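Mosska hot sauce, small-batch, sold out of Esthorpe since April. Caught Alasdair Drummond between orders - he had two minutes, gave me four.

The recipe's his own. Smoked peppers, plum, vinegar. "I burned the first lot," he says. "Sold teh second."
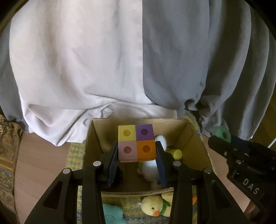
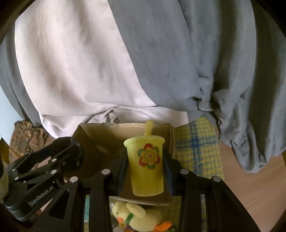 Too sweet, according to Henare, who wanted more vinegar and less plum. Drummond shrugs. "It's a rib sauce. Ribs want sweet."

Nearly 1,000 bottles gone so far. Next up, a green one, hotter. Had a taste off a spoon - wow. Still coughing. No price yet, he's thinking same as the red.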